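**Chore watch, February**

Anyone hoping to retire from picking up toy bricks can keep the kneepads. Prirnden's latest tidying trial put red, green and black bricks on a rumpled white cloth, and the cloth is the hard part. Creases fool machines. They fool me too, barefoot. 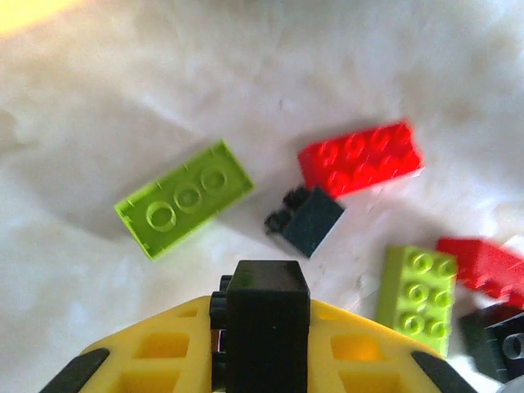
Dong-hyun Yoon wrote in to say he'd settle for a robot that did 2 bricks an hour, provided it worked nights and kept quiet. Drarkasau quotes 337 an hour, on a flat table. My floor has a rug.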